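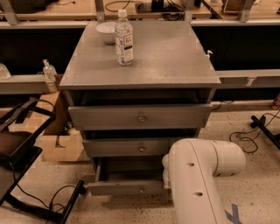

Arm at the bottom drawer, upper drawers already out.

Step 4: Teaching the drawer positions

Before you start, the arm should be homed and the Kelemen controller should be in teach mode. Limit the speed to 15 per cent for the whole of this step.

Place the chest on its floor marks. If it has been moved, repeat Step 3, as every stored point is measured from the front left foot.

1. Pull each drawer out by hand, the lowest one furthest, so that the fronts form steps. The gripper then has a clear path to each one from above.

2. Jog the gripper to the side of the bottom drawer, near the front edge. Stop 8 mm short and save the point as D3_NEAR.

3. Close the gap in single steps until the gripper touches the panel. Save this as D3_TOUCH.

4. Back off 60 mm along the same line and save D3_CLEAR. Do not swing the arm sideways from the touch point, as this twists the drawer on its runners.

5. Repeat for D2 and D1.

Play the three points back in order. If the motor current goes over the 35 per cent limit, the drawer is binding. Rub candle wax on the runners and teach the touch point again.

Jae-hoon Gil's version of the script reads the points from a plain text file, one per line. The older Hurnix format still loads, but it drops the wrist angle.

Step 5 covers the knobs.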